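Search posts

Dilla control stack, April notes. The planner now assigns both arms from one shared queue — each grasp request is checked against the other arm's path before release.

12 replies 8 shares

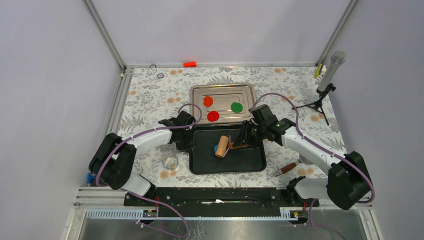

Bjarke Juhl asks whether the check still holds when both grippers work over the same tray. It does, at a cost: the second arm waits up to 222 ms.

Logs from 3,708 planning calls are available on request. The next release will address the wait time.

3 replies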